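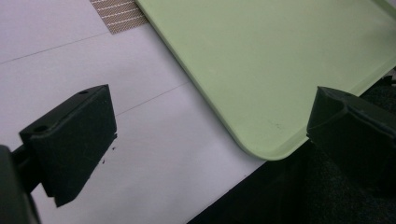
Clemance reckons strikes are finished, and told me so twice before I'd got my coat off. Nobody joins a union under forty, the big factories have gone, and the people left are too skint to lose a day's pay. I've heard it so many times now that I could do the speech myself (with the sighs).

Well, I was at the Fason depot gates last November, and I didn't see anything finished. There were 116 of us on the first morning, freezing, sharing two flasks and one decent pair of gloves. By the end we'd been out 31 days. The firm wanted to move everyone on nights over to Batier, the agency, on worse sick pay and no set hours, and it had plainly expected us to grumble a bit and sign.

Did we win? Partly. The night shift kept its contracts, the new starters didn't, and I still think we settled a week too early. I said so at the meeting and got shouted at, fair enough! 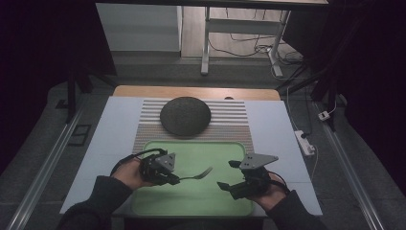 Fork and green tray, tabletop.

What annoys me about the "it's all over" lot is that they only count the big national stoppages, the ones that get on telly. A row over rotas in a shed off the ring road doesn't make the figures. Our hardship fund took £2,870, nearly all of it in fivers and coins from people who clean, drive and stack shelves, and we'd paid out £2,474 by the time we went back. You don't get that from a class of people who've packed up and gone home.

I'm not saying it's 1926 again. Plenty of my workmates voted for parties I can't stand, and some of them crossed the line in the second week and we're only now talking. But they know who sets the rota and who works it, and they've known it since long before I started banging on.

So next time, Clemance, come down and hold a flask. Bring gloves.

Posted 08/07/2018
Print this page | E-mail this to a friend

We use cookies to improve this site. By carrying on you agree to this.

Contact us | © All rights reserved | Back to top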